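**Harnach Residents' Newsletter**
Friday, November 17, 2023

## Worktables and Labeling at the Sobczak Building

The shared workroom on the ground floor of the Sobczak Building will reopen to members in January under revised arrangements. The room has been in regular use by the paper crafts section, the local history group and the mailing team, and the three groups have agreed on a common set of rules for the tables, the storage shelves and the labeling of work in progress. The rules are set out in this item and will also be posted inside the workroom door.

Members who have used the room only for evening classes should note that the changes apply to them as well. Class leaders have received a separate letter with the new booking form.

### Why the arrangements are changing

During the past year the workroom has served as the sorting point for the Vondow papers, a collection of 3267 loose sheets, receipts and handwritten notes passed to the association from the former Vondow printing works. Sorting has gone well. It has also shown that a room shared by several groups needs a single method of marking paper. On more than one occasion sheets belonging to the history group were put away with craft stock, and a folder of finished mailing inserts was cut up for practice before the error was noticed.

Under the new method, any sheet left on a table must carry a short mark in a ruled box. The mark is written by hand in dark ink, kept small, and placed near the middle of the sheet where it will not be lost if the edges are trimmed. A sheet without a box will be treated as scrap.

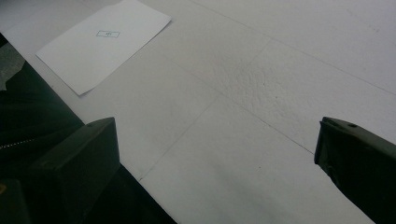

*Reading time: 4 minutes*

A single white sheet on a white surface is easily overlooked, and a small inked rectangle with a mark inside it is often the only thing that sets one piece of paper apart from the next. Members are asked to write clearly. Letters as small as these can be difficult to make out, and a mark that cannot be read will have to be referred back to the group concerned, which delays everyone.

Each group has been assigned its own range of marks. The list is kept in the gray binder beside the sink and should not be removed from the room. Groups that need additional marks should apply in writing to the association office. Private projects may be left in the room overnight only if they carry the mark of the group with which the member is registered.

### Care of the tables

The association spent part of its annual maintenance allowance on resurfacing the workroom tables last winter. The following points are brought to the attention of all users:

- Cutting must be done on a mat. Mats are stored upright in the rack under the window and should be returned there.
- Glue, paste and size are to be used only at the table nearest the sink.
- Ink bottles must stand in a tray. Spills should be blotted at once and reported on the sheet by the door.
- Paper should be lifted from the table, never dragged. Dragging collects dust on the underside, and fine grit will scratch both the sheet and the surface.
- Light-colored surfaces must be checked before the lights are turned off. White paper left on them has been missed at closing on several evenings.

Members who work with tracing paper or thin tissue may wish to borrow one of the dark felt cloths from the cupboard. A cloth laid under the work makes the edges of a sheet much easier to see and does no harm to the paper. There are 2 cloths at present. More will be bought if demand justifies the expense.

### Paper stock

A delivery of plain white paper has been received from Jararel, the association's supplier, and is stored on the lower shelves. The order was for 3000 sheets, of which 2000 are reserved for the spring mailing and are wrapped and sealed. The remainder may be used by registered groups on entering the quantity taken in the stock book. The wrapped packages are not to be opened for any purpose other than the mailing.

Members are reminded that the stock is smooth on both sides and suited to pen and pencil. It is not intended for watercolor. Anyone requiring heavier paper should bring their own or place a request with the office before the end of the month, so that it can be added to the next order.

Offcuts larger than a postcard should go in the flat drawer marked for reuse. Smaller pieces go in the recycling bin. Please do not leave offcuts on the shelves with whole sheets.

### The Vondow papers

Sorting will continue until the workroom closes for the holidays. Sheets already sorted have been moved to the upstairs store, and access to them is by appointment. Those still in the workroom are kept in the locked cabinet outside sorting hours. The new marks are never to be written on the original papers. A separate slip, bearing the box and the mark, is laid with each group of originals and stays with it until the group has been entered in the register.

Members of the other sections who come across an older sheet, in whatever condition, should leave it where it was found and tell the office.

### Bookings

Bookings for the new term may be made at the association office in Harnach during normal opening hours. Forms received by post will be dealt with in order of arrival. Each booking includes use of one table, the mats and the common tools. Keys are to be returned on the same evening, through the office mailbox if the counter is closed.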